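About Pilliveck Press

Who we are

Small Christian publisher. Four of us, one office over a print shop, too many boxes in the hallway. We put out books for people who have questions about God and want a straight answer, or at least a straight try at one.

Started with a single title, a study guide on the book of Romans that no bigger house wanted. 676 copies in the first printing. Sold through by May, mostly off folding tables at the back of church halls. So we printed it again, then did another book, and here we are with 45 titles in the catalog.

What we publish

Apologetics, mainly. Does prayer do anything, why is there suffering, can you trust the Gospels, what about other religions. Also Bible study guides, a few memoirs, and the Dosholm Readers, which are short paperbacks meant to be finished in one evening. Those go to prisons, campus groups, hospital waiting rooms. Cheap on purpose.

We have a childrens line too, Tivetti Books. Ages three to eight. Parables, Psalms, the big Old Testament stories told plainly. No talking vegetables.

What we believe

The historic creeds. The Bible is true and worth reading slowly. Past that our authors come from all over: Baptist, Anglican, Presbyterian, a couple of Pentecostals, one former Jesuit. They disagree with each other in print sometimes and we let them. Our editors check the Greek and the footnotes, not the denomination.

We also think skeptics deserve a fair hearing. If a book of ours takes on an atheist argument, it has to state that argument the way an atheist would. We send drafts to readers who don't share our faith and ask them to mark every page where they feel misrepresented. Takes longer. Some authors grumble about it.

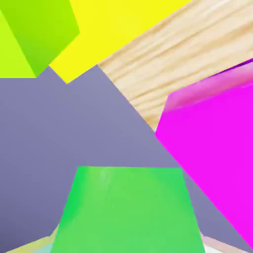
One of those drafts came back with notes on nearly every page and the author rewrote the whole middle section. Much better book. It's The Open Question, still our best seller, now in a third edition with a new chapter on the moral argument and a discusion guide in the back.

Translation

The Intarasuk Fund pays for translating our shorter titles. It was set up by a family of longtime readers and runs on gifts, separate from book sales. Thai and Portuguese so far, Swahili next. Translated editions are free to download and free to copy, just don't sell them.

For churches and groups

Bulk pricing starts at 10 copies, any mix of titles. Leader's guides are free with a group order, just ask when you order becuase the website doesn't add them by itself. Returns ok within 60 days if the books are clean.

Writing for us

We read proposals in spring and fall. Send two sample chapters, an outline, and a page on who the book is for. No poetry, no end times charts, no novels right now. We got 614 proposals last year and there's one person reading them, so expect a wait. If you've heard nothing after four months, write again. Things get lost.

Visiting

We're open to the public most mornings, 9 to noon. There's a shelf of scuffed copies by the door at half price. Parking is behind the building, not in the print shop's spots please.

Questions about an order go to the orders desk, anything else through the contact form. Someone reads it every day except during the holidays.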